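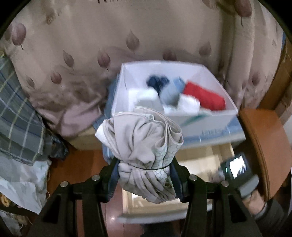 Lumel bin, open, with rolled garments. Foreground: one roll closed with an Arkton band.

Lumel Open Garment Bin and Arkton Roll Bands
Natow Storage Products
Product information, revised 6 August 2011

General

The Lumel is an open-top rectangular bin for folded and rolled clothing. It is molded in one piece from white plastic and has no lid, hinges or separate handles. The wall is semi-translucent, so strong colors and dark items show faintly through the side when the bin is on a shelf. Print on the outside of a garment may also show as a shape without being readable. Use a label where contents have to be identified exactly.

Arkton roll bands are thin elastic loops in a dark color. One band goes around the waist of a rolled garment and holds it closed. The bands are sold separately from the bin and fit rolls stored in either bin size.

Typical uses are sorting stations, dormitory laundries, uniform issue, seasonal clothing storage and closet shelving.

Bin sizes

Lumel Standard
Nominal capacity: 2,775 cubic inches
Form: rectangular, open top
Color: white
Carton quantity: 4

Lumel Deep
Nominal capacity: 3,808 cubic inches
Form: rectangular, open top
Color: white
Carton quantity: 4

Both sizes have the same rim outline. The Deep has a taller wall. Capacity is measured level with the rim and with the bin empty. Usable capacity for clothing is lower and depends on how tightly the garments are rolled and how much space is left between them.

Construction

The base is flat. The walls join the base and each other through rounded inside corners, which leave no seam for lint to collect in. The rim is continuous on all sides and is the intended lifting point. Lift with one hand on each short side. Lifting from a single side puts a twisting load on the rim and is not recommended with a full bin.

Empty bins nest. Loaded bins must not be stacked on each other, as the upper bin would rest on the clothing. Place loaded bins on a shelf or a flat floor with the whole base supported. Wire shelving is acceptable if the wires run across the short dimension of the bin. Slatted shelving needs a liner board when the gap between slats is wider than the slat itself.

The plastic is not conductive and is not treated against static. Synthetic garments may cling to the wall in dry rooms.

Arkton roll bands

Pack quantity: 100
Color: dark, single color
Form: closed loop, thin section
Placement: at the waist of the roll

The band is meant for light and medium fabrics. When it is fitted, the roll draws in at the band and opens out on both sides of it. A soft knit or a loosely rolled garment forms deep folds above the band and long pleats below it. This is normal and does not mean that the band is too small. If the fabric slides through the band under its own weight, roll the garment tighter or turn the band over on itself to make a double loop.

Where a garment has a patterned or printed inner surface, part of that surface may turn out at the folded edges. Some users roll garments this way on purpose, so that the lining identifies the piece. If the outer face has to stay outermost, tuck the side edges in before rolling.

Do not use the bands on coated rain gear, leather or pile fabrics. Pressure marks in these materials may be permanent. For fine knits, place a strip of plain cotton under the band.

Rolling and banding

1. Lay the garment flat with the sleeves or legs folded to the center.
2. Smooth out trapped air. Close zippers.
3. Roll from the hem toward the collar or waistband.
4. Stretch one band over the narrower end and slide it to the middle.
5. Release the band without snapping it.
6. Check that size marks and care labels are still reachable if they are needed for sorting.

For mixed stock, band the small and slippery items first. Heavy items such as sweatshirts and work pants usually hold their shape without a band once they are packed against the bin wall.

Loading the bin

Rolls may be laid flat along the length of the bin, laid diagonally, or stood on end. The diagonal position suits one long roll that does not fit the length of the base. It uses more floor area, and the corners next to it should be filled with small folded pieces.

Standing the rolls on end gives the best access. Every roll can be reached from above and taken out without moving its neighbors. A partly filled bin needs a divider or a folded towel to keep standing rolls upright.

Dark and light clothing may be stored in the same bin when it is clean and fully dry. New dark garments should be washed once before they are placed against white cloth. Natow does not supply a divider for either bin size.

Leave the top of the load below the rim when the bin is used under a shelf. A load that projects above the rim is likely to catch on the shelf edge when the bin is pulled out.

Cleaning

Wipe the inside and outside with a damp cloth and mild dish soap. Rinse with clean water and dry before use. Do not use scouring powder, acetone or paint thinner. Scratches in the inner wall hold lint and may snag fine knits, so keep buckles and open hooks away from the wall.

The bin may be hosed out. It is not rated for automatic dishwashers or steam cabinets. Long exposure to direct sun can yellow the plastic. Yellowing has no effect on capacity but reduces the visibility of contents through the wall.

Bands may be hand washed in lukewarm water and dried flat. Do not tumble dry, iron or bleach. Discard any band that shows a nick, a flat spot or a sticky surface. Store unused bands in the closed pack away from heaters.

Limits of use

The Lumel is a clothing and linen bin. It is not intended for food, liquids, hot items or loose hardware. It must not be used as a step or a seat. Keep bands and band packs out of reach of small children.

Wet laundry may be carried in the bin for short distances only. The bin has no drain holes, and water will collect in the base.

Labels

The outside wall accepts removable paper labels and water-based marker. Apply labels to the upper part of a short side, where they stay visible when several bins stand in a row. Permanent marker cannot be removed without solvent and should not be used.

Changes in this revision

The Deep size has been shipping since June and is now included in the size table. The advice on wire shelving has been rewritten. The band material is unchanged, and earlier packs may be mixed with current ones.

Ordering

Bins are shipped in full cartons only. Bands are shipped by the pack. Standard and Deep bins cannot be combined in one carton. State the size by name on the order, as both sizes carry the same molded mark on the base.

Orders and replacement claims are handled by Barajas Supply. A claim for a cracked bin should include the carton label and a short note of where the crack is. Cracks starting at the rim are normally shipping damage and must be reported before the rest of the carton is put to use.

Technical questions: Ximena Rosales, product engineering, Natow Storage Products.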